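Speaker notes – "Wrong hand, right data: how we mixed up our left and right grippers"
Birthe Fogh, Stondberg robotics meetup, February. 20 minutes including questions.

Opening

Thank the organisers. Say who I am: I look after data quality at Bateo. My colleague Tullio Zanetti found the fault, and half of these slides are his.

The short version, for anyone who has to leave early. We collected 200 recordings of people doing small tidying jobs with a pair of hand-held grippers. In 11 of the sessions the left and right tracks were swapped in the files. We trained a policy on the lot, put it on a two-armed robot, and the arms went for each other. One wrist joint was damaged. Someone could have been hurt.

How we collect

People pick up the grippers and work at the shelves and the desk in our own office. They reach, close, carry, put down. We like using the real office over a mock-up. The light changes, people are working at their desks, and the objects are the sort that live in an office anyway.

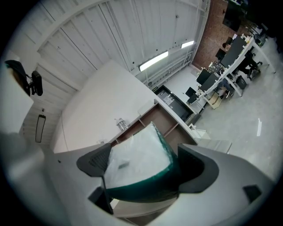 Each session is one person and one set of tasks. Before they start, the software (we call it Prirel) pairs with both grippers and gives each one a side. It used to do that by the order in which they were switched on. First on is left, second on is right. That rule was written down in the set-up sheet and everybody knew it.

Pause here. Ask for a show of hands: who has a rule like this in their own set-up?

What went wrong

We changed the batteries in the left unit partway through a morning. When it came back on, the right unit was already running, so Prirel called the right unit "left". Nothing on the display changed colour. Both tracks recorded cleanly. The person kept working and the numbers looked fine.

After that the same thing happened whenever somebody switched a unit off at lunch. We didn't notice for 4 weeks.

Tullio's point, and I agree with him: every check we had was looking at one gripper at a time. Was the track smooth? Was the jaw opening in range? Were there dropped samples? A swapped pair passes all of those.

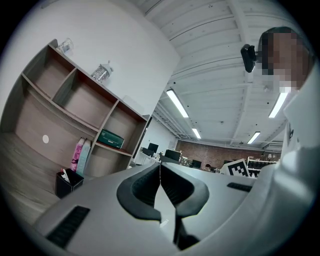

Couldn't you see the swap just by watching the recordings?
You could if you played both sides next to each other and watched for which hand crossed the body. We were spot-checking one side per session, and a single view of a gripper looks much the same whichever hand is holding it.

The day of the fault

Keep this part slow, people always want the details.

The robot was a two-armed unit from Marchetti. The job was to pick up a light container and pass it across. The first three runs were fine. On the fourth, the right arm crossed the centre line at the same moment as the left arm came in under it. They hit at the wrist. The force limit tripped, but later than it should have, and the left wrist had a cracked cover and a bent encoder mount.

I was standing inside the taped line at the time. I'd stepped in to straighten the container and hadn't stepped out again before calling for the run. That was my mistake, and it went in the report next to the software fault. The emergency stop was with Tullio at the desk. He hit it after the arms had already stopped.

Points to make:
– The policy was doing what some of the data told it to do.
– There was no minimum distance check between the arms. We had one on the older robot and never moved it across.
– The force limit was still set for a heavier job from the month before.

Finding the cause

We spent most of a week blaming the controller. I'd like that time back. Tullio then plotted both hand positions from above for every session, and in 11 plots the hands were sitting on the wrong sides of the body from a certain minute onward. Once it was on paper it was obvious.
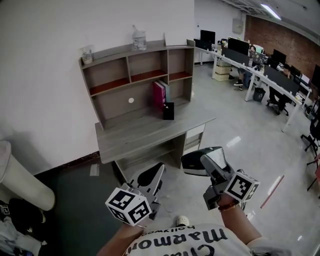 What we changed

Side is now tied to the serial number of the unit, with a coloured sticker on each handle. Switch-on order doesn't matter any more.

At the start of each session, and after any battery change, the person lifts the left hand, then the right. Prirel won't record until it has seen both in the correct order.

The top-down plot runs on every session overnight. A swap puts the session in a holding folder and sends me an email.

On the robot, the arms now have a minimum distance, and the force limit goes back to its lowest setting each time the job is changed. The run button needs a second person to confirm that the taped area is clear.

We fixed the labels in the 11 sessions and kept them. Retrained, same task, no contact between the arms so far. Don't oversell this, we haven't tried the harder hand-overs yet.

If there's time

Mention that the plotting script is small and I'm happy to share it. Email on the last slide. Tullio will take the questions about the controller.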